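Seul-gi Jang makes ambient records the way other people restore boats, slowly and with a lot of swearing in the garage. Her third album, Urholm, took so long that her label changed its name twice in the meantime. It is called Jenar now. She has stopped ordering stickers.

The record began in May with a secondhand tape machine and a zither belonging to her neighbor Ekrem Güneş, who wanted it back by the weekend and is still waiting. From there it spread to 68 sketches, most of them named after soup.

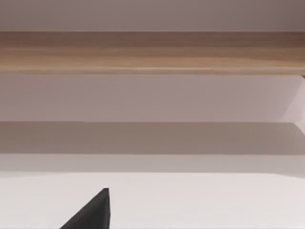
How did 68 sketches become an album?

Jang handed the lot to the producer Jennylyn Dalisay, who kept nine and refused to discuss the others. "She sent me a list with no comments," says Jang. "I sulked, then I listened."

What survived is lovely – patient, a bit smudged, with a bass drum that shows up late on side two like a guest who had trouble parking. Gun-woo Yeom plays cello on "Tanditz," the longest piece and the only one with a tune you could whistle. Jang says she tried to cut it.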